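Date: 23/11/2023
Subject: Re: [propmakers] Foam shield keeps cracking at the bend

On the Lurum build, a list member wrote:

> I'm making the big curved shield from Lurum and the paint cracks every time
> I flex it. It's 15 mm EVA, heat formed over a trash can, two coats of
> Flandine sealer and then acrylic on top. Looks great flat on the table.
> Then I pick it up by the handle and I get these little spider lines all
> down the middle. Do I have to strip the whole thing? Con is in May so I
> have time, but I really don't want to sand it again.

Oh boy, I feel this one! I did the very same shield two years ago and had the very same lines, right down the middle where the arm strap pulls. Don't strip it yet.

I'd look at the handle before the paint. If yours is bolted at two points close together (mine was, because that's how the pattern shows it), all the weight hangs off one little patch of foam and the face bows every time you lift. I glued a strip of thin plastic sheet across the back, a bit wider than my forearm, and moved the bolts out to the ends of it. Ugly as anything from behind, but I painted it black and it's fine.

Then the sealer. Flandine is nice stuff but it does want to go on thin, and I mean really thin, like you're worried you missed a spot. My first two coats were way too heavy and they dried into a kind of shell. On my second try I did five skinny ones and let each sit overnight — boring, but it still bends. I've heard good things about Kuster too, though I've only used it on bracers, so take that for what it's worth.

For the lines you already have, try rubbing a little flexible filler in with your finger, wiping off the extra with a damp rag, and painting over just that stretch. The Lurum shields are all scratched up in the game anyway, so you can run a few silver dry-brushed dings through there and it'll blend right in. I did mine with an old makeup sponge.
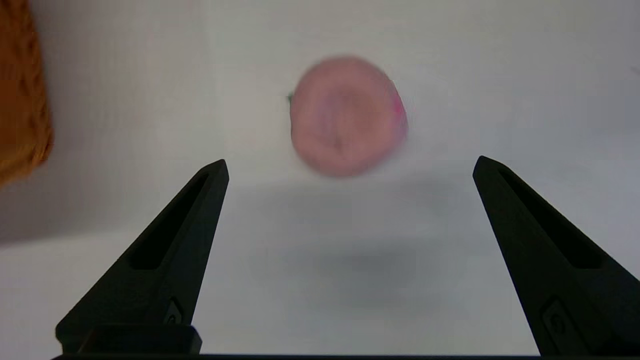

Can you heat the foam again once it's sealed and painted?
It's risky, since the paint will bubble long before the foam gets soft, so do any reshaping from the back with the gun on low and keep it moving.

One more thing, and then I'll stop! If you're going to the con by train, make a bag for it. I carried mine bare and somebody's suitcase took a bite out of the rim before I even got there. An old duvet cover with a drawstring works great, and you can sleep on it in an emergency.

I've still got my strap template if you want it, just write me off list and I'll scan it. It's sized for the smaller Zokon handle, so you may need to stretch it a bit.

Happy gluing,
the one with the too-big shield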